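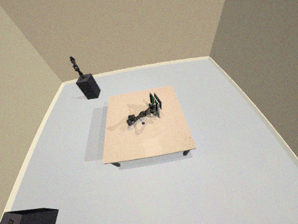
Serix by Naa Nartey
Review posted September 30, 2018

Finished this at 3 in the morning so forgive the state of it. Typing fast before I lose it all.

Short version: good thriller, great first half, wobbly end. Read it anyway.

Longer version. Serix is an island. Well, a rock with a hotel on it. Off-season, ferry twice a week, bad phones. Lena Sönmez goes out there to value the library of a dead shipping man, figures it's an easy job, a few days and a check. Then the first box she opens has a ledger in it with her mother's name on every page. Her mother who supposedly never left Ohio.

That's chapter two. I was hooked, obviously.

What works: Lena. She's grumpy, she's good at her job, she notices paper and glue and handwriting and lets people get on with their lying. So many thrillers give you a heroine with a career and then she never does any of it. Lena works. There's a long bit where she dates a letter from the way it was folded and I swear it's tenser than the boat chase. Loved it.

Also the hotel. Cold soup, wet stairs, the owner's wife playing the same record through the wall. You want to leave and so does everybody in it. Nartey is very good on weather. The storm in the middle goes on for 30 pages and I didn't skim one line, and I am a skimmer.

Also funny! Didn't expect that. The lawyer, Lukar, talks like a man reading his own obituary. He gets all the best lines. Not quoting, you should get them fresh.

What doesn't: the dual timeline. We keep cutting back to the mother's story, one November way back when, and it's fine, it's well written, but every time things heat up on the island, bang, we're back in the past watching someone pack a suitcase. I counted 8 of these chapters. Could of lost half. The mother is kept so mysterious for so long that when she finally gets to talk I'd sort of stopped waiting for her.

And the Plamoseo business. Mild spoiler, skip this paragraph if you're fussy. Plamoseo is the company behind the shipping money and for most of the book it's just a word on an envelope, which is creepy and perfect. Then near the end we get a full explanation. Who owned it, what was in the crates, who signed what. A man explains it standing in a kitchen. Takes forever. I liked it so much better as an envelope.

The twist itself, the actual who-did-it: I guessed it on page 189. Not bragging, my husband got it sooner from me reading bits out loud. It's fair though. I went back and the clues are all there, even one in the breakfast scene I'd completly missed. Being able to guess didn't wreck it for me. If you read these purely for the shock you might feel let down.

Last chapter is lovely by the way. Quiet. Just Lena and the ferry and a choice about the ledger. After all that kitchen talk it was a relief, and I did tear up a bit, it was late.

Content stuff since people always ask me: two deaths, not gory. One drowning that's pretty upsetting. A dog, dog is fine. Some swearing, no sex to speak of.

Hardcover has a map in the front, use it. I ignored the map and then spent ages confused about where the boathouse was compared to the chapel, and it matters. Type is on the small side. Library copy, so can't tell you about price, but I'd pay for the paperback when it comes.

Who's it for: anybody who likes a shut-in mystery with slow dread and a decent amount of paperwork. Not for you if you need a body on page one. The first one takes its time.

Four stars. Would be four and a half with that kitchen scene cut down. Would read another Lena book tomorrow, there's plenty left hanging with the brother for one.

Book club has it next, so no spoilers in the comments please, I know at least two of them read this page.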